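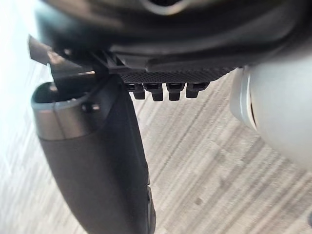 Black housing, bracket on the left side.

December, evening. Bass combo for the Girno tour, second go. Henrique brought it back from practice, still buzzing over everything once both guitars are in. Swapped the input cable first. Same buzz. Swapped the preamp tube, a bit less, not gone. Back off, re-soldered the ground at the jack, looked dull to me. Buzz down to a hiss now. Leave overnight, try again cold before anybody calls it fixed.

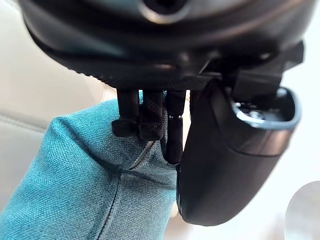 Speaker grille next. Old cloth is torn in two places and Bitesside want it on the van soon. Glória says paint the frame and be done. I'd rather go dark all over, smooth black shell with that fine dotted mesh running in a strip along the underside, same look as on the housing here. Ask Louro if they sell mesh by the foot. Dont order before measuring.

Merch: 1,000 stickers ordered, 859 in the box, counted twice. Glória to email the printer.
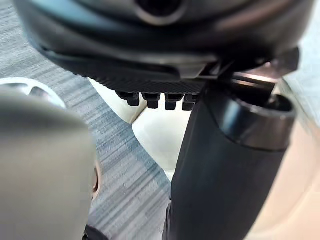
Shirts are fine, all sizes there. Drestico set is 6 songs now, they dropped the slow one, so the spare head only has to last a short night. Fuse rating still not written on the back of it!! Henrique pls do this.

Need: solder, 2 jacks, gaffer tape, strings for the

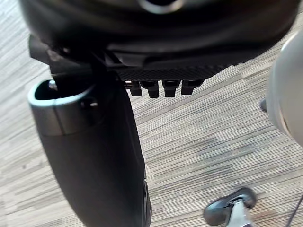 loaner bass (the E is dead). Also casters, left front one sticks on the big cab. Tryed oil, no change.

Load-in list is on the door, add to it if you take somthing.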